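Clakik Push Rod End Tool, reviewed by Brodie Ellery

Feb 20, 2022

We have run the Clakik rod on our small arm for long enough now to say something useful about it. It replaces the Drenlow two-finger gripper we had on before. The rod has no moving parts, no cable and no air line. It bolts to the wrist flange and points straight down, and the arm does everything else by pushing.

Fitting

Four screws and a locating pin. The pin was tight and I had to ease it in with a soft mallet. After that I set the tool length in the controller, which took longer than the bolting. The Drenlow needed its own power supply and a driver that Murray Tomoana had to patch twice, so this was a quiet afternoon by comparison.

Pushing

The task is moving coloured blocks about on a maple board. We logged 172 pushes with the rod and had 32 where the block slid off to one side. Most of those were cylinders. Flat-sided blocks behave well if you meet the face near its middle. Stars are awkward, as the tip can drop between two points and turn the block when you wanted it to go straight.

Height matters more than I expected. Too high and tall blocks tip, too low and you risk scoring the board. We keep the tip just above the surface.

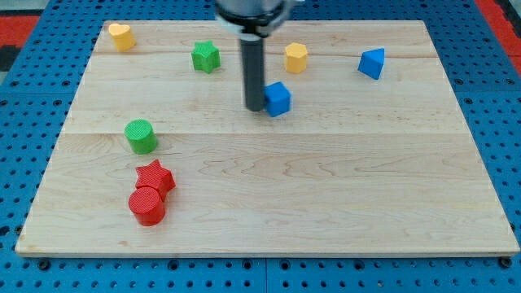
Compared with the Drenlow

The two-finger gripper can lift and stack, and the rod can't. If you need either, stop reading and buy fingers. For pushing alone, the rod takes up less room between blocks and hides less of the board from the overhead camera. Shiyu Li found the block tracking dropped out less often with it.

Complaints

The dark finish marks easily. The supplied drawing gives the length without the flange, and the manual doesn't mention this. A spare tip would have been welcome in the box.

I'd buy it again, with a longer version for the big arm if Clakik made one.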